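Intro to Economic History, Unit 4
Handout: Tolls, Bridges and Who Pays

Read this before the October session. Last year's group skimmed it in the hallway and then argued for an hour about a ferry that isn't in it.

Our main case is the toll bridge at Brelside. Before the bridge, you crossed by ferry, and the ferryman charged whatever your shoes suggested you could afford. Economists call this price discrimination. The people of Brelside had a shorter word for it.

The bridge company sold 300 shares to pay for the stone, mostly to mill owners in Sudberg who wanted cheaper carting and a say in the toll. They got both. The published toll board listed 11 classes of traffic, including a separate rate for geese, who traveled in large parties and were poor at lining up.
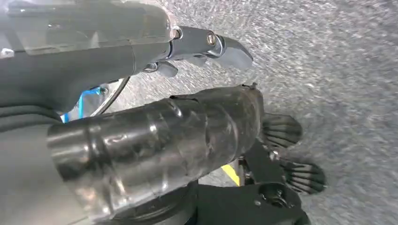 p. 47

Now the trouble. A bridge costs a great deal to build and almost nothing to let one more cart across. Charge each cart what it costs you and the company goes broke by spring. Charge enough to pay back the stone and half the carts go the long way by Haugland, where the ford is free and only sometimes drowns people. Keep this in mind when you get to Güven Sezer's chapter on fixed costs. He says the same thing with more graphs.

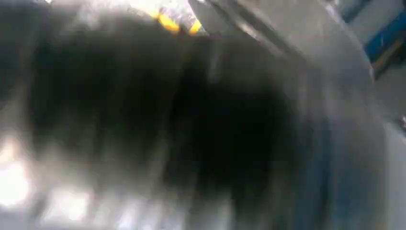 Toll records are our best source for traffic, and they have a weakness: they were kept by the toll keeper. The Brelside book shows 947 paid crossings in its first month and a suspicious number of quiet nights after that. Either trade stopped at sundown or the keeper's pocket opened. Much of what survives is about as readable as the dark blur just above, with a smooth gray curve to the right of it, and you should say so in your essay. "The record is unclear" is a finding. A guess with a footnote is still a guess.

For next time: work out the toll at which the company covers its costs if traffic drops by 50 carts a week. Show your steps. Geese may be ignored.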